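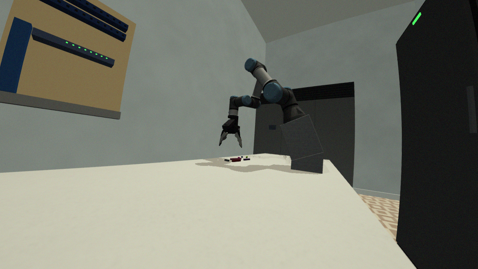

Attachment 1: sim cell, gripper open above the parts, before the close command

Ticket: Studa two-finger vs. Condori two-finger, sim comparison
Opened by: Gladys Ndung'u
Status: Waiting on reporter

Gladys, Monday 9:05
Same arm, same table, same dark red block. The Studa model picks it up. The Condori model closes, reports a grasp, and rises with great confidence and no block. Tried 5 times.

Tavion Delacroix
Is the tool rotated 90 degrees? Ask me how I know.

Gladys
Checked. It points straight down, fingers open. The controller log says "grasp OK" every time. I envy its outlook.

Achilleas Galanis
Finger pads in the Condori file have no friction value, so they load as zero. You are picking up a block with two bars of soap. Patch is on the Sketlow branch. Please rerun both grippers, and leave the small green part for later.

Gladys
Pulling it now. Will post both logs.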